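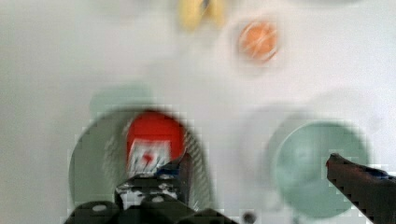 Pilo Film Splicer, 16 mm

Tape splicer for repairing and editing 16 mm film. Cuts straight on the frame line and perforates the tape in one press. Colour-matched guide pins hold single or double perf stock.

Made by Skodis
Weight: 910 g
Tape: Nadar clear, 2,000 splices per roll (one roll included)
Blade life: about 3,000 cuts

Spare blades sold separately. Not suitable for Super 8.

In stock at our Astthorpe store. Orders over $72 ship free.

Price: $91
Add to cart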